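Drollside Community Kitchen – progress report to the Trenby Fund

Prepared by Zuweira Quaye, 06/11/2022

Hi Oluwaseun, and hello to everyone at Trenby! We're six months in, so I'll get straight to how the table and serving side of the grant is going.
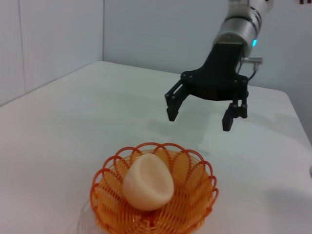

We've spent $427 so far, mostly on baskets, tablecloths and a second shelf for the serving room. The orange wire basket with the loopy rim is everybody's favorite (mine too, I'll admit it), and I'd love to get more like it before the Falutthorpe breakfast. It's round and shallow, so people can reach right in, and it looks so cheerful on a white tabletop!

Breakfasts have grown a lot since July. We had 60 people at the last one, and the line moved much faster with the food set out in small baskets – the old deep trays were a pain to carry and worse to scrub.

Two things are running behind. The label holders from Odoi came in the wrong size and went back, and I still haven't finished the storage list. I'm hoping to have both sorted before our next call.

Could we move what's left of the linen money over to baskets? Just let me know if you need a form for that.

Zuweira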